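Last updated: Sunday, 13:00

Dobson to Reopen Skekcombe Works Building as Shared Workspace

SKEKCOMBE - Property company Dobson will open the former Emari works building to tenants in July, following a full refit of the two upper floors and repairs to the roof. The building will be known as Emari House. It will offer 13 self-contained units, a shared kitchen on each floor and a ground-floor meeting room that can be booked by tenants and by local groups.

The works building has stood unused since Emari moved its packing operation out of Skekcombe. Dobson bought the site, including the rear yard and the former loading bay, and began work on the roof the following spring. The refit was carried out in stages so that the street entrance could stay open to contractors working on the neighboring terrace.

Units range from single rooms suited to one or two people up to a corner suite on the top floor. The largest can be divided with a movable wall. All units are let on rolling agreements with one month's notice on either side. Rent includes heating, water, cleaning of shared areas and use of the bike store. Electricity is metered separately for each unit.

Internet service throughout the building will be supplied by Zallo, which has run a new line from the exchange on Mill Street. Tenants may bring their own provider if they prefer, but must cover the cost of installation. Zallo will also supply the door entry system. Each tenant will receive two fobs per desk, and replacements can be ordered from the front desk.

The ground-floor meeting room seats 40 and has its own entrance from the yard. Local groups may book it free of charge on weekday evenings. Daytime bookings by tenants are included in the rent up to a monthly limit set out in the tenancy pack. A screen, a hearing loop and folding tables are provided.

Several features of the original building have been kept. The brick arches over the loading bay have been cleaned and repointed, and the cast iron stair at the north end remains in use. The painted works number, 1294, is still on the yard gate. Windows on the street side have been replaced with double-glazed units in the original pattern. The old goods hoist could not be repaired and has been removed; the shaft now holds a passenger elevator serving all floors.

Parking on site is limited to permit holders and deliveries. The nearest public lot is on Station Road, a short walk from the front entrance. Deliveries should use the rear yard between 7 a.m. and 10 a.m. The yard gate is locked overnight.

Dobson has also set aside a fit-out fund of $4000 for the first tenants, to be shared among those taking a unit for at least a year. Grants of up to $1000 per unit can be put toward shelving, lighting or signs. Applications are made on the same form as the tenancy and must include a supplier's quote.

Viewings begin next month and are by appointment. Applicants should bring proof of business address and one reference. The tenancy pack, floor plans and a schedule of rents are available from the Dobson lettings office in Skekcombe.

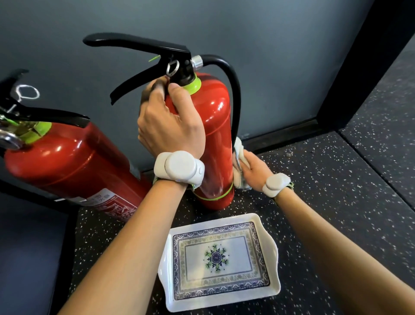
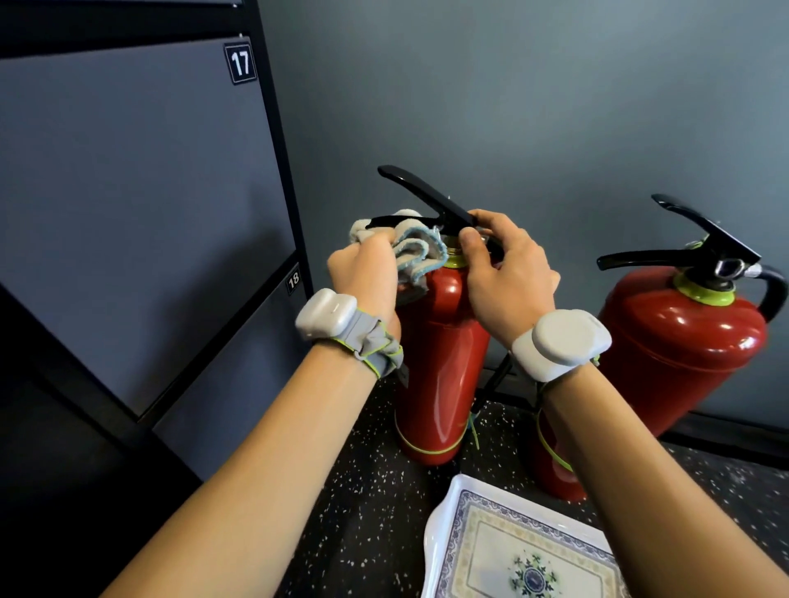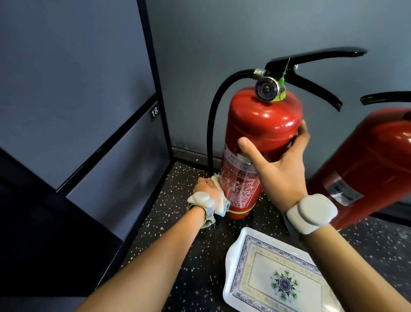 Red fire extinguishers at floor level, with black levers and carrying handles.

Related items
Dobson completes roof repairs at former Emari works
Zallo extends Mill Street line
Meeting room booking rules for Skekcombe groups
Station Road parking: permit changes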